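Home Automation Talk > Robots > Can a machine do the laundry yet?

Posted by prilley_tinkerer, 13/05/2023
OK, I'm going to say it - I think folding is nearly here! I've been reading everything I can find on two-arm setups and I can't stop grinning. Vacuuming and mowing are old news. Who else is excited?

Reply by slowcooker28
Excited, yes. Nearly here, no. A towel is flat and square. My kids' clothes come out of the dryer inside out with one sleeve swallowed.

Reply by farah_fixit
I run parts bins in a small shop in Wenmont and we have the same split. Stacking boxes, great. Anything floppy (hoses, rags, gloves) still goes to a person. But I'd have said the same about boxes a few years back, so I'm with the OP!

Reply by prilley_tinkerer
See, that's what I mean! And who cares if it's slow? If it takes 3 minutes a shirt while I'm asleep, I'll take it.

Reply by slowcooker28
And if it drops number two on the floor and spends all night folding air?

Reply by wernham363
The fold is the fun part, guys. Finding a corner to grab in a heap is the hard bit. A jacket or sports top like this one is a lovely problem - which bit of red is a sleeve?
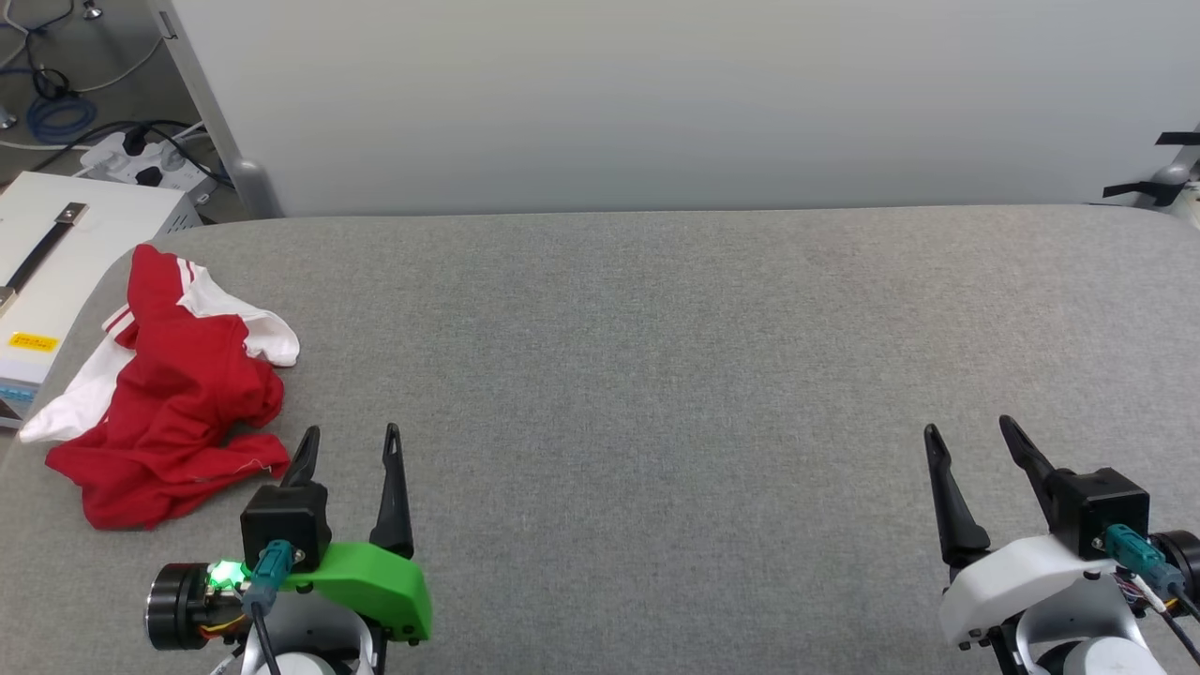

Red and white top in a heap, both grippers open.

Reply by slowcooker28
Yeah, that's my laundry basket all right. I'd shake it out first. Can two fingers a side do that?

Reply by wernham363
Lift, let it hang, regrab lower down. I love watching that move. I wouldn't bet on 100 shirts in a row though.

Reply by farah_fixit
I'd settle for socks.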